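02/01/2025

The bed in the spare room has been a shelf since we moved in. It has a mattress and a headboard, and I believe it was sold to us as a bed, but for most of the past year its job has been to hold laundry at a convenient height. Then my sister-in-law announced she was coming for two nights in January, and she has always been a bit old-fashioned about wanting to lie down.

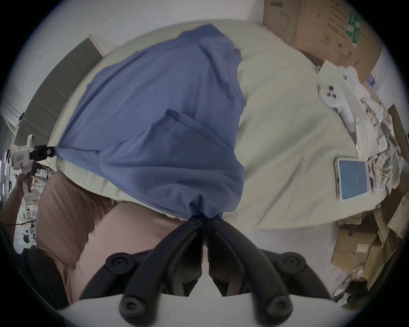
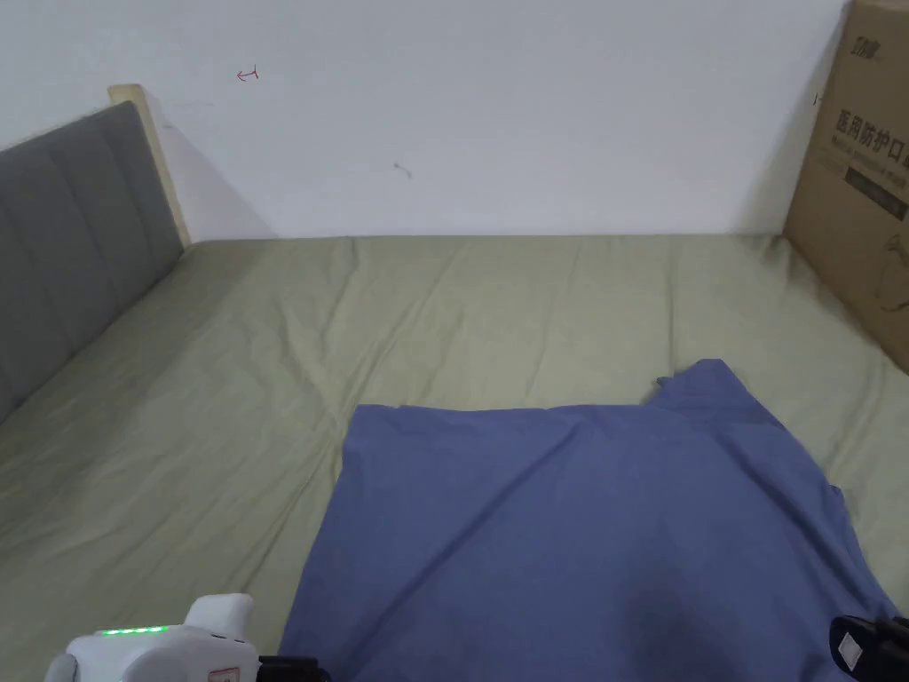
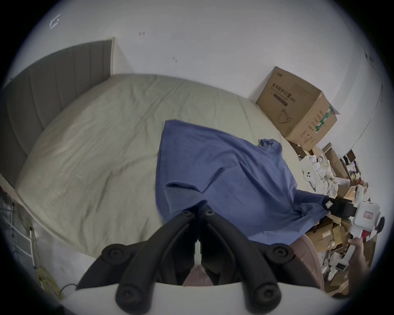

**Filed under: Home, Laundry, Mild Regret**

So, the sheet. It's a fitted sheet in a color Takstead calls Quiet Sage and I call green until about four in the afternoon, when it goes gray on me. I bought 2 of them because they were on sale, which is how I end up with 2 of most things I don't love. It fits, in the sense that all four corners reach. It doesn't lie flat. I have smoothed it from the left, I have smoothed it from the right, and every time I lift my hands the wrinkles wander back to the middle of the mattress like they have a meeting there.

I did look into ironing it. My mother ironed sheets. My mother also ironed dish towels and, one time, a map. I got as far as finding the iron, saw what was growing in the water tank, and decided that wrinkles are a texture.

Folding is the other thing I'm bad at. I can do a towel. I can do pants. Hand me something big, soft and blue and I will pull it out tight by the corners, admire it for a second, and produce a package that looks like I sat on it. There's a method with the sleeves tucked behind and everything turned in thirds, and I have watched the same video of it 14 times. The woman in the video has a table. I suspect the table is doing a lot of the work.

My other mistake is using the bed as the staging area for clearing the bed. You pick a thing up, you have no place for it, you put it down again on the other side, and you feel busy. I did a whole lap of the mattress this way before lunch. The pink stuff is the worst offender, since it belongs to a set that no longer exists and I can't throw it out while the color is still good.

The headboard, on the other hand, I will defend. It came from Doležal, the furniture place out past Tasitz with the parking lot that floods, and it's gray and padded and hides dust like a professional. I vacuumed the channels between the panels with the skinny attachment and got out 3 hair ties and a receipt from Cluditz for a pair of lamps we returned.

Then there's the cardboard box with the mask printed on it. It's a good box. I've been meaning to break it down and take it out, but good boxes are hard to come by, and I keep thinking of things that might go in one. It has survived every cleanup so far by standing near the wall and looking useful - a strategy I respect.

Also on the wall, a little red squiggle. I've gone at it with a damp cloth and with the white sponge that eats paint. I'd touch it up, but I wrote down the paint number as 1518 and the store swears there's no such number, so either I made it up or my sevens have gone downhill.

Still to do before she gets here: pillowcases, a lamp that works, and somewhere for her to put a suitcase. I'm leaning toward the floor. If anyone has a trick for fitted sheets that doesn't involve an iron or a second person, the comments are open until I start getting ads in them again.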